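Kurnell Property Owners Forum
Board: Policies and Procedures
Topic: Proposed revision to shared workshop storage and noise policy

Kariuki_N
Posted 6/8/26

Members are invited to comment on the draft revision of the shared workshop policy before it goes to the annual meeting. The draft makes 2 changes. First, powered equipment may no longer be used after 7 p.m. on weekdays. Second, any item left on a shared bench overnight must carry a tag with the unit number of its owner. Untagged items would be moved to the locked cabinet and released on payment of a fee.

The full text is available from the office in the Were building. Please keep comments to the draft itself.

Neema Kariuki
Policy Secretary

unit228
I support the tagging rule and oppose the fee. The present policy already allows the office to remove items, and I am not aware that this power has been used since April. A charge should not be introduced until the existing rule has been applied.

The evening limit is also too early. Many residents do not return from work until after six.

E_Nyamweya
I must respectfully disagree with the previous member on the hours. My unit shares a wall with the workshop, and the sound of a bench grinder carries through it very clearly. Seven o'clock is a fair compromise – I had asked for six.

On the fee, I have no strong view.

Esther Nyamweya

peltix_owner
The draft refers to "small parts and components" without saying what is meant. Does a single gear need a tag? Does a plate? It would not be practical to attach a card to every piece of a project. I would ask that the wording be changed to one tag per tray or cloth.

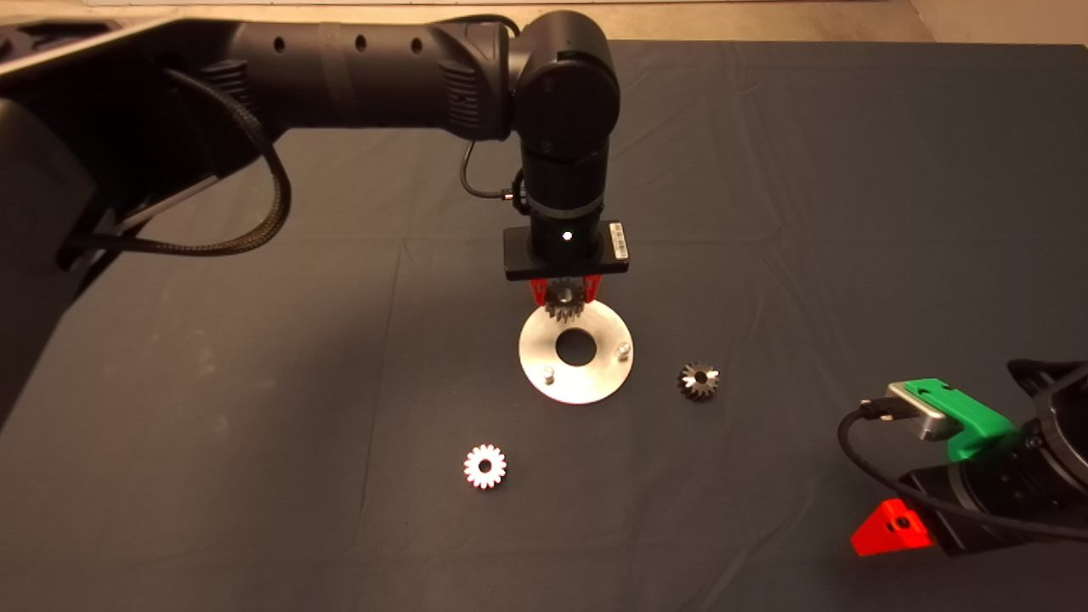
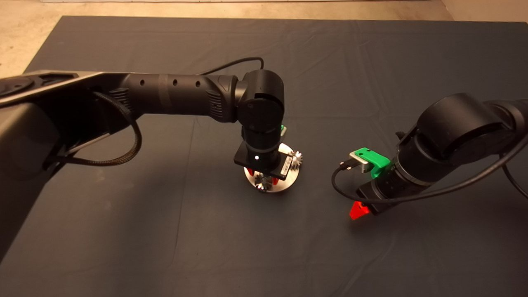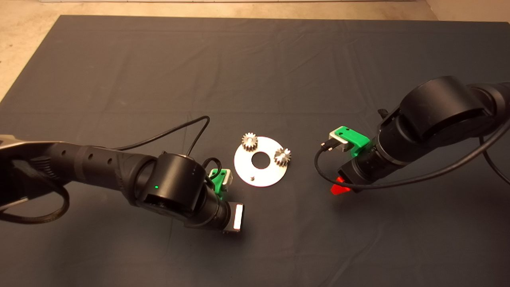

Spur gear, close view: 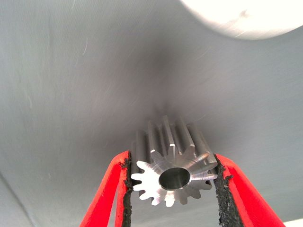
Reply from Kariuki_N
The point is accepted. Section 4 will be amended to read "one tag for each tray, cloth, or container, placed where it can be read without moving the contents." Loose hardware within the tagged area would be covered by that tag.

unit228
Thank you. That wording is an improvement. However, I would still like an answer regarding the fee. The draft gives no amount, and members cannot be expected to vote on a blank line.

Clivitz_Row
The fee should stay. Last year I lost the use of the long bench for most of a month to a half-finished cabinet door with no name on it. Reminders were posted and had no effect. A modest charge would have settled the matter in a day.

I would also ask the office to confirm whether the workshop account, which stood at 2391 dollars in the last statement, would receive the money collected. If it goes to the general fund, my support is withdrawn.

E_Nyamweya
I agree with Clivitz_Row that the destination of the money should be stated in the policy.

May I also ask whether hand tools are covered by the evening limit? I have no objection to someone using a screwdriver or a file at nine o'clock. Hammering is another matter.

peltix_owner
Hammering is done with a hand tool, so a rule based on power alone would permit it. Perhaps the section should refer to noise that can be heard in an adjoining unit.

unit228
That would be impossible to apply. What is heard in one unit is not heard in the next, and every complaint would become an argument about hearing. A list of covered activities would be clearer.

Reply from Kariuki_N
To answer the questions raised:

The fee amount was left out of the draft in error. It will be added before the text is circulated again.

Money collected would be credited to the workshop account.

Hand tools are outside the evening limit as drafted. A short list of exceptions, including hammering, will be prepared for members to consider.

Clivitz_Row
Noted, and my support stands on that basis. Please include sanding blocks on the quiet side of the list.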